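Monitor arm

A monitor arm is a jointed support that holds a computer screen above a desk in place of the stand supplied with it. The base is fixed to the desk by a clamp at the edge or by a bolt through the top, and the screen is attached to a plate at the other end.

Most arms have two sections joined by an elbow. In the simpler kind each joint is tightened by hand. In the sprung kind a gas strut or coil spring balances the weight, and the screen stays where it is left. An arm set for a heavy screen will rise by itself if a lighter one is fitted – the tension screw is then slackened.
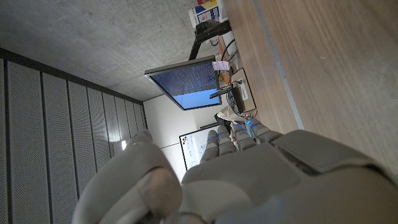 Cables are commonly led along the arm under clips, with enough slack at the elbow for it to turn. The power strip may lie on the desk or be fixed beneath it. Wooden tops can be marked by a clamp, and a pad of felt or rubber is often placed under the jaw.

The Liklow arm, made at Grullgate to a design by Eleri Lloyd, had a reach of 563 mm and carried screens of up to 6 kg. A longer version reached 756 mm. Both were sold with a clamp only, and a bolt fitting was added later by Gisela Gaete.

See also: Desk; Keyboard tray; Monitor stand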